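Let the Small Shops Keep Their Lunch Hour

Jul 8, 2025
By Mawuli Sulemana

When I moved to Flumham, I was angry with the lunch hour. I would walk to the hardware shop at ten past twelve and find the door locked and a paper sign with a clock on it. In the city where I grew up, everything was open until late at night. I thought this town was lazy, and I said so to my neighbors, in worse English than I have now.

I have changed my mind. The town council is asking if shops on the main street should stay open all day in order to receive the tax discount. I think this is a mistake.

The plan says that longer hours bring more customers. Maybe this is true for a big store such as Kunach, where one worker can eat while another one stands at the register. But most of our shops have only 2 people, and many have one. For them, an open door at noon means a sandwich eaten standing up, behind the counter, with one eye on the street.
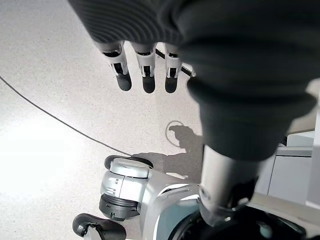 Joo wrote to me after my last column that I am being romantic, and that a nurse who finishes her shift at noon also needs to buy bread. It is a fair point and I have thought about it for several days. My reply is that the bakery can choose a different hour from the pharmacy. They did this before, by a simple agreement among neighbors. It does not need a rule, and it surely does not need a punishment of 800 dollars a year, the amount a shop would lose under the plan.

I also want to say something about habit. After my first November here I stopped looking at the clock sign with anger. I bought my nails in the morning. At noon I sat on the bench by the river, and there I met the man who sells the nails. We talked about his knees, and about soup. I learned many of my English words on this bench.
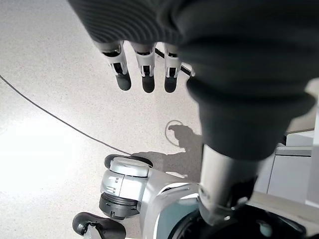

Three jointed fingers, pointing down.

Of 138 shops in the town, 96 close for lunch today. The council calls this number a problem. I would like its members to ask the owners first, and to ask them at one o'clock, after they have eaten.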